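Dye notebook, February
Madder on the Umen fleece, second round 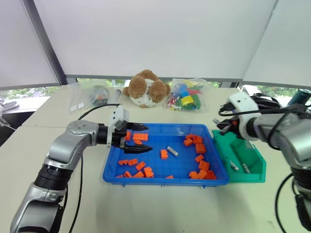 Where things stand

Back to the madder this morning and I am so happy with it! The first round (the Sartori merino) came out a decent brick color, a little brown for my taste, and I wrote in the margin at the time that I suspected the heat. I'm now pretty sure. The Umen fleece went in on the low setting and never got past a lazy steam, and the red is a proper red. Warm, a bit of orange when you hold it near the window, no mud in it at all.

For anyone picking this up after me: the Umen wool is the crimpy gray-white one in the paper sacks under the stairs, not the combed top. It came washed, but I scoured it again anyway and the water went the color of weak tea, so please do scour it again. I used the soda and a squirt of dish soap and let it sit until I'd finished my coffee, then rinsed until the rinse ran clear.

Mordant

Alum and a little cream of tartar, same as last time. I weighed the fiber dry and worked from that. Brought it up slowly, held it just under a simmer for an hour, then let it cool in the pot overnight with the lid on. I know the Ellham recipe card says you can take it straight out. I've tried both, and the overnight wool takes color so much more evenly that I'm not going back.

One thing to watch: I had the skeins tied too tight on the first batch and there are pale bands where the ties sat. Kind of pretty, but no good for the blanket. This time I used loose figure eights in cotton, three to a skein, and there's hardly a mark.

The root

I soaked the chopped root for 48 hours in plain water, which is longer than I've ever had the patience for. The soak water smells like wet hay and licorice. I poured off the first soak into a jar, since it's mostly the yellows and browns, and then started the real bath with fresh water over the same root. That one change probably did as much as the temperature. I should test them separately at some point. I changed two things at once and I know better.

The jar of first soak is on the shelf by the sink, labeled. Don't throw it out! I dropped a scrap of mordanted silk in it for fun and it's turning a gorgeous apricot.

Our water here is on the hard side, and madder likes that, so I added nothing. When we ran the same root at the Ellham workshop the reds were thinner and pinker, and the water there is very soft. A pinch of chalk would probably fix it. Worth remembering before the next visit.

Heat

Low, low, low. I kept the thermometer clipped on and checked every time I walked past. It crept up once, while I was rinsing pots, and I pulled the lid off and slid it half off the burner until it settled. Total time in the bath was 3 hours, then off the heat and left alone till it was cool enough to put my hand in.

Second dip from the same bath gave a soft coral. Third gave a peachy pink that I didn't expect to like and completely love. I'm keeping the bath going with the root still in it, in the lidded bucket out back where it's cold.

Iron

I took two small skeins of the coral and gave them a quick iron dip, a few seconds in and straight out to rinse. It goes to a plum brown really fast. I left the second one in a touch longer and it's darker and a bit harsh to the hand. Short dips only, and keep the iron pot and its spoon well away from everything else. The spoon now has black tape on the handle.

Yarn notes

The Stolline two-ply went in alongside the fleece for comparison. It took up less color, and a bit streaky toward the inside of the skein. It's a tighter spin, so it may just want a longer wetting out. I gave it an hour in warm water; I'd try overnight. The fleece should card up beautifully, and any unevenness will blend away on the drum anyway, so I'm tempted to do everything in the fleece from now on and spin afterward.

To do

Cut and tag samples for the color book: first, second and third dip, the two iron ones, and the apricot silk.
Pin a strip of each in the south window, half covered with card, and look again in a month.
Buy more alum. We have enough for one small pot.
Run the same root on the Sartori merino at the lower heat, with the first soak left in, so I can tell which change did the work.
Weld seeds need to go in trays before the end of the month if we want any yellow this summer.

Added at 4:30: rinsed the first dip skein again and the water is almost clear already. It's hanging over the tub now, and I keep going back to look at it.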